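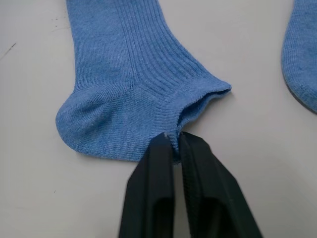 Posted by the sock person at Bemuvine | March | Filed under: robots, laundry | 4 min read

So I fold socks for a living now. Well, I steer two robot arms that fold socks, and a model over at Trakine is supposed to learn from my fumbling. My family thinks this is the funniest job anyone has ever had, and I can't really argue with them!

The project is called Stovness, and my part of it is demonstrations. One demonstration is one sock, start to finish: pick it up, get it straight, put it down where it goes. We need 476 good ones before the next training run. My target is 50 a day and I have hit that exactly once (there was a lot of coffee involved).

The cuff is what gets me. You want to catch one thin bit of the edge, right near the opening, and leave the other layer alone. With my own fingers I do that without thinking. With a gripper I come in a hair too deep and grab both layers, and then the whole sock travels with me like a dead fish. The light blue pair is the worst for this – the ribbing is stretchy, the edge rolls, and from the wrist camera the fold you want and the fold you don't want look pretty much the same until you've closed on one of them.

I used to throw out every demo with a bad grab in it. Then somebody on the training side asked me to please keep the ones where I let go and try again, as long as the second try is clean. The model needs to see what recovering looks like. I was thrilled, because I make a lot of those.

Two-handed demos are a different animal. One gripper takes the cuff, the other takes the toe, and you have to pull them apart just enough to get the sag out. Too little and the thing bunches up in the middle. Too much and it pings out of one side. My best streak without a drop is 19, and I'd like it on my gravestone. The dark navy one with the little gray stripe is my favorite for these, it shows up so nicely against the white table.

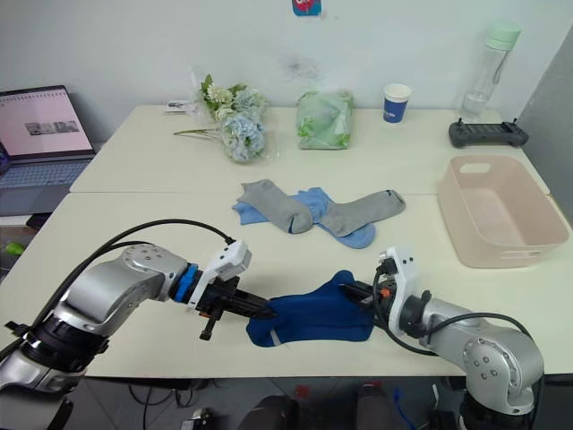 What I'd tell myself on day one

Mix up the pile. I spent my first 100 demos laying each sock out neatly before I started, and the model got very good at neat socks and hopeless at everything else. Now I just drop them and whatever happens, happens. Overlapping is great. Inside out is fine too, though I do grumble.

Go slower than feels natural, especially in the last inch before you close the gripper. And write your notes right after the demo! I use a spreadsheet called Michailidis (long story, an old file name that stuck) and if I leave it until lunch I can't remember which navy one was which.

Next up is pairing, so matching two socks before anything gets folded. I've already started saving odd ones from home.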